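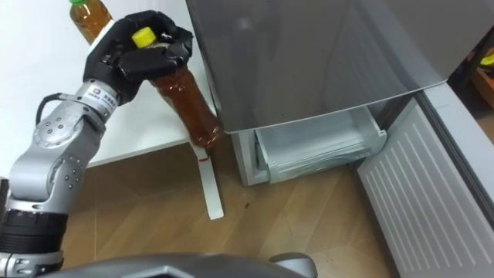

Le thé, bouchon jaune et bouchon vert, à côté du frigo.

Jeudi 7 mars

Je voulais écrire hier soir et puis je me suis endormie avec le carnet sur les genoux, alors je reprends ce matin, au calme, avec un verre de thé (du bouchon jaune, j'y reviens). C'est que ces bouteilles m'occupent l'esprit depuis le début de la semaine, ce qui est un peu ridicule à mon âge, mais enfin, on tient un journal pour y mettre ce qui nous occupe !

Tout est parti de Joelle, qui est rentrée de courses avec deux sortes de thé parce qu'elle ne savait plus laquelle je préférais. Moi non plus, à vrai dire. Les deux bouteilles ont exactement la même couleur, ce brun un peu ambré qui devient presque rouge quand la lumière passe dedans, et sans les bouchons je serais bien incapable de les distinguer. Nous avons donc décidé que le jaune serait pour nous deux, parce qu'il est plus doux, et que le vert resterait pour Tamer, qui aime quand ça râpe un peu la langue. Il en a bu un grand verre debout, sans retirer son manteau, et il a déclaré que c'était le meilleur des deux. Il n'avait pas goûté l'autre.

Restait à savoir où les mettre. Le frigo est plein depuis dimanche : le reste de soupe, les citrons de Khalil (il en apporte toujours trop, et comment refuser), et cette énorme marmite que je n'ai pas le cœur de vider. J'ai tout sorti, j'ai passé l'éponge sur les clayettes, j'ai jeté un fond de yaourt qui datait de je ne sais quand, et j'ai tout remis dans un ordre que je trouvais admirable – et il n'y avait pas plus de place qu'avant. La petite table blanche m'a sauvée, comme d'habitude. Je l'avais poussée tout contre le frigo en décembre, pour les fêtes, en me disant que ce serait provisoire, et maintenant je ne saurais plus m'en passer. On y pose ce qui entre, on y pose ce qui sort. Son seul défaut, c'est ce pied étroit qui descend juste devant le compartiment du congélateur et que je heurte du genou chaque fois que je vais chercher du pain. Joelle dit qu'il suffirait de la décaler un peu. Elle a raison, je le ferai ce week-end, si je trouve quelqu'un pour tenir l'autre bout.

Fouad a téléphoné pendant que je rangeais. Il passe samedi avec les enfants et il demande s'il faut apporter à boire ! Je lui ai dit d'apporter plutôt du pain et sa bonne humeur. Il faudra quand même que je pense aux glaçons, et que je rachète un bouchon jaune avant vendredi soir.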